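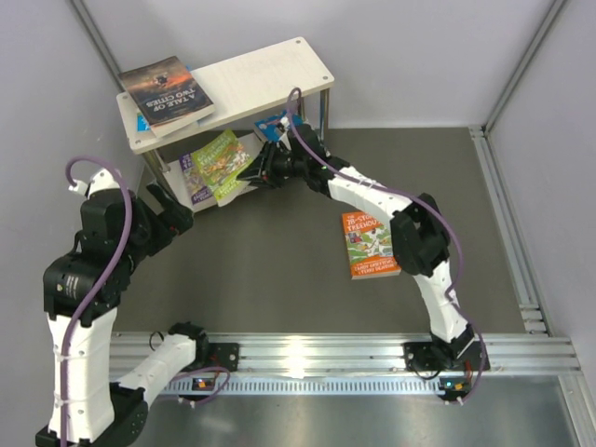
Week 2 notes - how a comics page gets made, and how to read one

July 2020. These are the notes I talk from, tidied a bit. Not a substitute for coming along. Bring a pencil, and the Stedard reader if you've got it.

## Where we got to

Last week: newspaper strips, reprint books, first original material. Cheap paper, cheap colour, monthly deadlines. Keep the deadlines in mind, half of what looks like style in an old comic is somebody running late.

This week: who did what on the page. Panels, gutters, lettering. Then serials and why the villain always gets away.

## Division of labour

Usual order in the old shops:

- writer - plot or full script
- penciller - breaks it into pages, draws in pencil
- letterer - words, balloons, often the panel borders too
- inker - goes over the pencils in black
- colourist - marks up a guide for the printer
- editor - on everyone's back throughout

Letterer BEFORE inker. People always get this wrong in the first essay. The lettering went on the pencilled page, so the inker worked around the balloons. Much later it moves to computer and the order gets shuffled.

Full script vs plot-first. Full script: writer gives every panel, all dialogue. Plot-first: artist gets a page or so of story, draws the lot, writer comes back and adds words to finished pencils. Changes who is really telling the story. If the pacing is good in a plot-first book, thank the penciller. Credits usually don't say which method, so be careful about claiming it in an essay.

Plenty of older stories have no credits at all. Attribution is done by eye (hands, ears, how someone inks folds in cloth) and from payment records where any survive. Write "attributed to" if the reader does.

## Panels and gutters

Gutter = the gap between panels. Reader fills it in. Panel one, a fist going back. Panel two, a bloke on the floor. The punch is never drawn and everyone "saw" it.

Kinds of jump between panels, short version:

1. moment to moment - slow, a blink, a drip
2. action to action - most adventure comics, nearly all of it
3. subject to subject - same scene, different person
4. scene to scene - big jump in time or place, often with a caption
5. mood - bits of a place, no time passing in particular

Exercise in pairs: take any one page from the Troncoso photocopies and mark each gutter 1 to 5. Then compare. You won't agree on all of them and that's fine, argue about it. Number 3 and number 5 cause the most trouble.

Grid: equal panels, steady beat. When a grid breaks, ask why. Big panel = slow down, look at this. Sliver panels = panic, or a lot to fit in. Check the page number before you decide it's art. Right-hand pages often end on a question so you'll turn over, and the reveal goes top left on the next one. In reprints this can get wrecked if the publisher drops the ads and everything shifts across.

## Lettering

Ignored by nearly everyone, me included for years.

- caption boxes: narrator, or time and place. "Meanwhile" does a huge amount of work
- thought balloons: cloud edges, bubble tail. Mostly gone from newer superhero books, replaced by first-person captions
- wobbly tail = weak or ill. Jagged = shouting, radio, telephone
- bold on odd words. Read it aloud, it sounds mad. It was a house habit at a lot of publishers

Balloon order steers the eye. Top left first, then down and accross. If you ever read a balloon out of turn the layout has failed, or you're reading a translation that's been flipped.

Sound effects: drawn or lettered? Depends who did them. Treat them as part of the picture if they overlap figures.

## The serial problem

A monthly title needs a villain who can come back. So:

- no body found
- falls in river, off cliff, into machinery
- jail that can't hold anyone

Origin stories get retold every few years for new readers. Details drift. When a later writer changes the past on purpose that's a retcon (retroactive continuity). Sometimes it's repair work on a mistake, sometimes a whole new idea dropped in backwards. Ask what the change lets them do next.

Fads too. Dance crazes, space, spies, monsters, whatever was selling. Teen humour books chase fads fastest becuase the stories are short and nothing has to carry over. Handy for dating an undated story, but allow for lag. The pages were drawn months before sale, and the cover date runs ahead of the sale date as well. A September cover does not mean it was on the stands in September!!

## Prose adaptations (quick, we'll be short on time)

Classic novels cut down to comic length. What goes first: the narrator's voice, minor characters, anything abstract. What stays: duels, storms, last words. Faithful to plot, often hopeless on tone. Good essay topic if you pick one chapter and stick to it. Bad essay topic if you try the whole novel.

## For next week

Read: Stedard reader, pages 13 to 47. Skip the bit on paper stocks unless you're keen.

Look at: the Ternine reprints in the library, short loan, don't fold them back on the spine. The Sinevport collection can be viewed by appointment, pencils only in that room.

Write: 1000 words on 2 pages from one story. Must be consecutive pages. Say where the eye goes and how the page gets it there. I don't want the plot. One sentence of plot at most.

Cite like this: title, issue number, story title if there is one, page. Use the story's own page number if it's printed, otherwise count from the splash. Put credits in the first mention only.

Terms to know by then: gutter, splash, tier, bleed, inset, caption, retcon. Bleed hasn't been covered yet - art running off the edge of the paper, no border. Inset = small panel sitting inside a bigger one. Tier = one row of panels.

Photocopies back in the tray please.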